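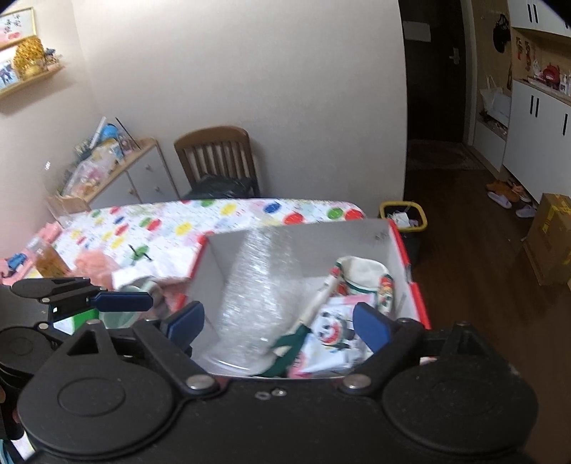
Iida Halonen has objected that a merged department is never really merged until the photocopier codes are, and the interviews give her more support than our survey does. Of the 201 staff who returned the questionnaire at Jokavach, most described the amalgamation of Philology and Regional Studies as complete. Asked in person, the same staff could still say which corridor a colleague belonged to, and frequently did so before giving the colleague's name.

4.2 Shared teaching and the persistence of the old units

The formal record is tidy. The Faculty adopted a common first-year program in April, moved both offices into the Sombatkul building and retired two sets of letterhead. Enrolment was thereafter reported as a single figure (3,788 subject enrolments in the first combined year), which satisfied the Faculty and obscured nearly everything of interest to us. Honours supervision, for instance, stayed almost wholly within the former units. Students who crossed over needed two signatures on a form with room for one.

Workload points tell a similar story. The Herico model, borrowed from the neighbouring college, allots 20 points to the coordination of a shared subject. Philology had historically recognised this labour with nothing at all – a principle it defended with some vigour until the points became available.

Figure 2. Gripper over a spotted tablecloth, fingertips almost touching.
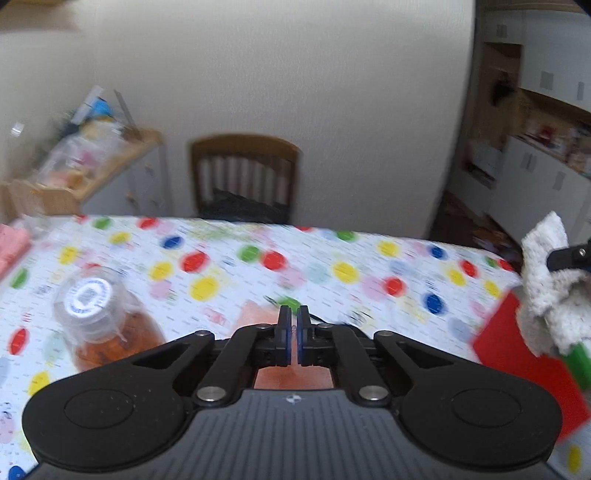
One lecturer maintained that the joint seminar had done more for relations than any policy, chiefly by being held at an hour equally inconvenient to both sides. Attendance lists bear this out only in part. Former Regional Studies staff came regularly in first semester and then drifted back to their own reading group, which had been formally abolished and met on Thursdays.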